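Brulorico walking guide to the Fleury quarter -- review by Oana Bucur
2023-12-14

I have lived nine streets from Fleury for most of my adult life, so I came to this little guidebook a bit smug, I admit, and it won me over by the second chapter! It runs to 161 pages, fits a coat pocket, and gives the old tannery blocks as much love as the galleries and the music rooms that came later.

The walks are the best part. The one that starts at the Plusano bakery and wanders up past the row houses with the outside stairs took me a whole Saturday morning (I stopped for a bun, and then for another bun), and the directions never once sent me the wrong way. 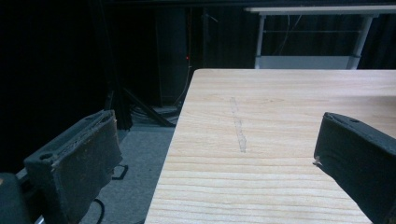
Wood grain on a pale tabletop.

I do have grumbles. The fold-out map is printed so small that I needed my reading glasses and good daylight, and the Orken theater gets one stingy paragraph on page 99, when you could fill a book with the people who played there -- my aunt sold tickets at the door and would have talked your ear off. The bus numbers at the back are already out of date, too.

Still, I've given two copies as presents this December and I'm keeping mine by the front door. Four stars out of five, and please, a bigger map next time.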